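件名: Re: [Wuvatholm-ml] 遠隔操作で教えるとき、どこまで丁寧にやるべきか

Toledoのアームを使っている者です。普段は読むだけなのですが、身に覚えがありすぎたので返信します。

> Prirnardのリーダーアームで布をつかむ動作を教えています。
> 50本ほど記録したいところ、途中で操作に慣れてきて、最初の
> ころの動きと最後のころの動きがまるで別人になりました。
> 初期の下手な分は捨てるべきでしょうか。それとも、失敗から
> 立て直す様子も学んでくれるものと期待して残すべきでしょうか。

結論から書くと、私は捨てませんでした。そして少し後悔しています。

うちの課題は、器に入った布をつまんで外に出すという、三歳児なら教えなくても勝手にやる(むしろ止めてもやる)動作です。これを407本記録しました。最初のころの私は、器の縁の手前で必ず一度止まる癖がありました。奥行きがつかめず、怖かったのです。学習後のモデルは、その怖がり方を実に忠実に身につけました。縁の手前でぴたりと止まり、何かを深く考えているような間があって、それからおもむろに下りていきます。見学に来た人には「慎重ですね」と褒められました。慎重なのは私であって、モデルは何も考えていません。
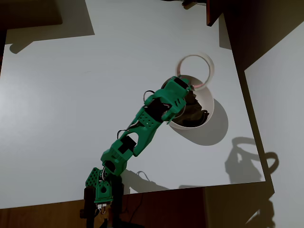 それで、止まる癖のある記録を17本だけ外して学習し直したところ、間は短くなりましたが消えませんでした。要するに、自分では止まっていないつもりの回でも止まっていたわけです。関節角の時系列を並べて見ると一目瞭然で、自分の運転の録画を助手席の家族と一緒に見せられている気分になります。お勧めはしませんが、一度はやったほうがいいです。

立て直しの動作については、残す価値があると思います。ただし、布をつかみ損ねてすぐにつかみ直した記録と、つかみ損ねて操作者が途方に暮れている記録は別物です。後者を入れると、途方に暮れる技術が身につきます。私は失敗後に3秒以上さまよった回を外すことにしました。この3秒に根拠はありません。Staston版の記録スクリプトには区間に印を付ける機能があるので、丸ごと捨てるのが惜しければ、さまよった部分だけ切るのも手です。切った前後で姿勢が飛ぶと、今度は瞬間移動を学ぼうとするので、つなぎ目だけは確認してください。

もう一つ、慣れの問題ですが、本番の前に捨てる前提で8本やるようにしたら、ばらつきはだいぶ減りました。休憩を挟んだあとも同じです。コーヒーを飲んで戻ってきた人間は、腕に関してはほぼ初心者に戻っています。

手でアームを直接持って動かす方式も試しましたが、自分の手がカメラに映り込み、モデルが手の登場を待つようになったのでやめました。あれをうまくやっている方がいたら、手をどこに隠しているのか教えてください。

あと、布は毎回同じ形に入れ直さないほうがいいです。几帳面に畳んで入れていた時期の記録では、畳んだ布しか取れなくなりました。今は器の上から落として、なったなりの形で始めています。7月のうちに向きの条件を変えて記録し直すつもりなので、差が出たらまた投稿します。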